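A stopped arm should say why it stopped

By Annapurna Unnithan
Oct 14, 2025

Our kitchen arm at Vorbridge ran 2,000 dish-loading trials in simulation and finished 1,142 of them. Most of the rest were ordinary misses, such as a plate dropped or a rack bumped. I can live with those. The 152 I can't live with are the ones where the arm stopped partway through a reach and logged nothing at all.

Stelios Stergiou traced them to a joint limit check in the wrist. When the planner asked for an angle past the limit, the check held the arm in place and threw the message away. The hold was correct. Throwing the message away was a safety fault, and I think we should call it one.

Some of my coworkers disagree. Their view is that an arm standing still can't hurt anyone. But a person in a real kitchen will walk up to a still arm, reach past it for a plate and assume it is off. Ours was powered the whole time, and after five seconds it was free to try again.

The fix took an afternoon. I would hold back the hardware trials until every stop carries a reason and every restart needs a person to approve it. Clarnholm wants the arm by February, and they can wait.

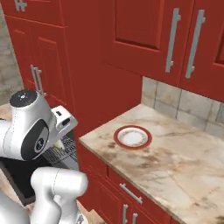
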